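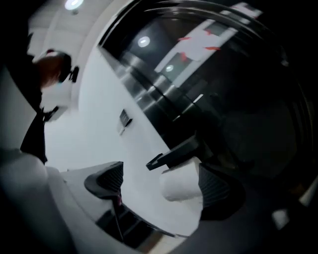

Demonstrators wanted for hand-held gripper recordings

Marnonance is looking for 7 people to show everyday kitchen tasks to our robots at the Brovthorpe site. You hold the gripper in your hand and do the task slowly – pick up a paper towel roll, carry it, put it down – and the robot later learns from the recording. One shift is around 100 recordings.

You need steady hands and patience. Experience with robots is not necessary, we teach you everything on the first day. The gripper becomes heavy after some time, so breaks are paid.

The work starts in November and continues for three months. Please write to Jaanus Ķēniņš at the Marnonance front desk and tell which hand you use.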